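Sim bench notebook, household chores
Sat 28 July

In early to get the building quiet. Overnight run finished, nothing crashed, disk nearly full again (move the May logs off, I keep writing this and not doing it).

Question for today is the same one Larkham keep asking us. Can the thing do a chore yet. Not a demo, a chore. They want a yes or a no by the end of the month and I don't think it has one.

What we ran: the kitchen set in Samum, handled tools only. Policy is the one trained on 3,000 episodes, same as last week, no changes except the wrist speed cap. 1,000 rollouts, random start pose, random kitchen layout. Grasp scored separately from the rest of the job because lumping them together was hiding everything.

Short version — picking up is good. What comes after picking up is not.

Grasp numbers look better than I expected, and I went back through a handful by eye in case the scorer was being generous. It wasn't. Fingers close on the handle, handle stays put, arm lifts away cleanly. The old trouble with it pinching the very end and the tool swinging round like a pendulum has mostly gone. Probably the Onuoha grasp labels. Should say so in the write up, they did that work for nothing.

Then the carrying. Marble floor kitchens are the ones to look at, the veins used to throw the depth estimate off and I wanted to see if that was fixed. Pulled a still from one of those, tool in hand, between the white appliance and the big dark panel on the right. Grip fine. Wrist fine. My worry is room: the dark panel takes up the whole right side of the view and the arm has to plan round something it only sees one bit of.

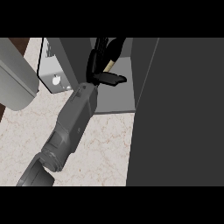
Where it goes wrong

Watched failures back to back until my eyes went. Notes as I went, not in order:

— Stops dead near tall furniture. Doesn't hit it, just sits there. Planner times out and the episode is marked failed. Fair enough, a person would call that failed too.

— Puts the tool down in the wrong place and is quite sure of itself. Success head says done. The tool is on the floor.

— Brush jobs: touches the surface with the bristles, moves them a bit, stops. Pressure all over the place. There's no real notion of "clean" in the reward so why would it carry on. This is our fault and not the policy's.

— Two-step jobs (fetch, then use) are much worse than either step alone. You'd expect some of that, but the drop is bigger than multiplying the two would give. Something is lost at the handover. Check if the hidden state gets reset between the two, I have a nasty feeling it does.

— Light kitchens v dark kitchens, no differnce I could see. Good. One thing off the list.

Shop floor set

Only had time for a quick go with the Lundilent bench scenes (sweep swarf into tray, put hand tool back on the rack). Sweeping was poor. Putting back on the rack was oddly decent, I think because the rack slots are all the same and the arm approaches from the front every time. Take the slots away and ask it to hang something on a plain hook and it's lost. Should not tell Larkham the rack result without telling them about the hook.

Also contact in the sim is kinder than real life. Friction on the handles is set high, has been for ages, someone picked a value and we all left it alone. Want to rerun the grasps with it lowered before anybody quotes them outside this room.

So, yet?

For one tool, one lift, clear space round it: yes, I'd say so, in sim. For a chore start to finish with nobody stood over it: no. I'd sooner wipe the counter myself, it takes less time than one planner timeout.

To do

Check hidden state reset at handover (first thing, before any more training)
Lower handle friction, rerun grasps only
Raise planner timeout to 3 seconds, see if the freezing by tall units is just impatience
Wider view or second viewpoint for tight gaps, ask what it costs in render time
Ask Onuoha if they have labels for hooks
Reward for brush jobs, needs a proper think, not today
Move May logs!!

Left the friction sweep queued on the second machine. Please dont restart it, the window that looks frozen is not frozen.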